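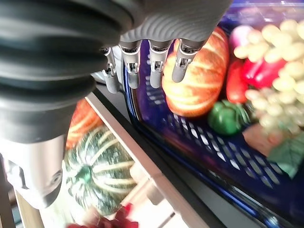

3. Data and methods

3.1 Clubs and players

The study followed adult amateur football in the Stusberg and Nallano leagues over one full season. All 20 clubs in the two leagues took part, and 693 players gave written consent before the first match. Players who joined a club after the winter break were left out, as were goalkeepers who played fewer than three matches. The two leagues use the same rules on substitutes and both play on grass, but Nallano clubs train twice a week and most Stusberg clubs train once.

Each player filled in a short form at the start of the season covering age, playing position, years of play and any hamstring or calf injury in the previous 12 months. Earlier injuries were taken as reported. We had no access to medical records and did not try to check the answers against them.

3.2 What counted as an injury

An injury was recorded if a player felt pain or tightness in the back of the thigh or the calf during training or a match and then missed at least one session. Knocks from contact with another player were recorded separately and are not part of the main analysis. Return to play was taken as the first match in which the player appeared, even as a late substitute.

This is a wider definition than the one used in professional football, where a club doctor usually makes the call. Few of the clubs had a physiotherapist at matches – four in Nallano and one in Stusberg – so a definition that needed a clinical examination would have missed most cases.

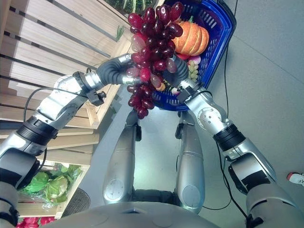 Figure 2. A blue plastic shopping basket held by two robot arms.

3.3 Weekly reports

Coaches sent in a report after each weekend, either on paper or through Zitia, an online form that works on a phone. We printed 2,000 paper forms and gave each club its share in August. Clubs could switch between paper and online at any time. Where a report was missing, the coach was contacted once by text message and once by telephone, and after that the week was marked as blank.

In all, 405 thigh and calf injuries were reported. Two members of the study team read every report separately and sorted it by body part, session type and the activity at the time (sprinting, kicking, turning or other). Where they disagreed, a third member decided.

3.4 Warm-up scores

Warm-ups were scored on a short scale adapted from the Nigam checklist, which gives points for running drills, strength work and length. The scorer stood near the halfway line and did not speak to players until the warm-up was over. Each club was visited three times, with no notice given. Scores for the three visits were averaged. In one case a visit had to be repeated in March after the pitch was found to be unfit for play.
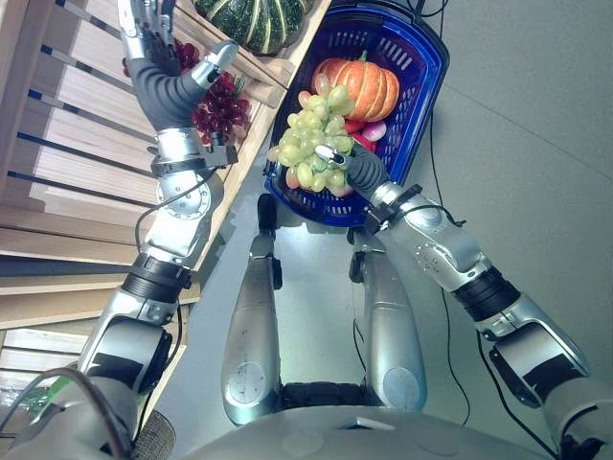 3.5 Statistical analysis

Injury rates were worked out per 1,000 hours of play, with matches and training kept apart. The link between warm-up score and injury rate was tested with a Poisson model, adjusted for age, position and earlier injury, and with club as a random effect. Blank weeks were left out of both the injury count and the hours. We repeated the main model without the players who had reported an injury in the previous 12 months; those results are given in the appendix.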